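About Lowther Table Co.

Lowther Table Co. builds and repairs wooden tables for homes, libraries, and classrooms. We are a small shop with 8 people on the payroll, and most of our work comes from within an hour's drive.

Macario Cuevas started the business in a rented garage on Drukmont Street. He had been refinishing church furniture on weekends and had more requests than he could fit in. The first paid order was a set of reading tables for a branch library. Two of them are still in use there, and we have been back twice to redo the tops.

Xóchitl Bañuelos joined in the second year to handle estimates and scheduling. She became a co-owner three years later and now runs the office and the delivery side. Macario still does the final check on every piece before it leaves.

What we make

Most orders are for dining tables, work tables, and desks. We keep 26 standard sizes on file and can change the height, the overhang, or the leg style on any of them. The Huna is our plain four-leg table and the one people ask for most. The Lokolon has a trestle base and comes apart for stairs and narrow halls.

We use maple, ash, white oak, and cherry. We buy from two mills and let the boards sit in our own racks before cutting. If a board has a knot or a color change you might not want, we send you a photo and ask first.
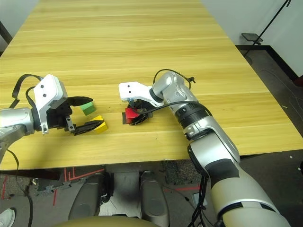
Finishes are either hardwax oil or a water-based clear coat. Oil is easier to touch up at home. The clear coat holds up better to markers, glue, and daily wiping, so schools usually choose it. Either one adds a week to the order.

Repairs

We take in tables made by other shops, including factory pieces if the top is solid wood. Loose joints, split tops, and water rings are the usual jobs. The bench fee is $364 and goes toward the cost of the work if you go ahead. We do not repair chairs, glass tops, or outdoor furniture.

Visiting the shop

The showroom is at 479 Drukmont Street, with parking behind the building. Please call ahead if you want to look at lumber, as the racks are in the work area and someone has to walk you back. Bring your room measurements and the width of your narrowest door.

Page updated July 18, 2025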